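Teaching by Demonstration | Course Readers

Chapter 3
Showing the Robot How

If you have ever taught a child to tie a shoe, you know how quickly words run out. You say "over, then under," and before long your own hands are on the laces. This chapter is about doing much the same with a two-armed robot, either by guiding its joints directly or by steering it from a distance, and we will take our time over it, as Şükran Uçar always did with her beginners at Maltia (she allowed a whole November for tidying tasks alone!).

Tidying is a lovely place to start. One arm can hold the bin while the other goes after the litter, and the person in control must think about both.

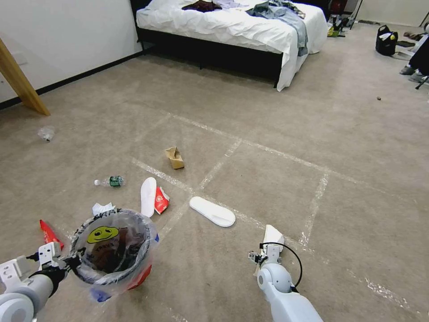
Beginners tend to rush the reach and then fumble the grasp, so record slowly at first. Our own set of 142 demonstrations includes 22 we would gladly do over, and we will look at several of those as well, beginning with the grip on the bin.

Related chapters
Guiding an Arm by Hand
Remote Control with the Jirkix

© Wamell Press | Contact | Back to top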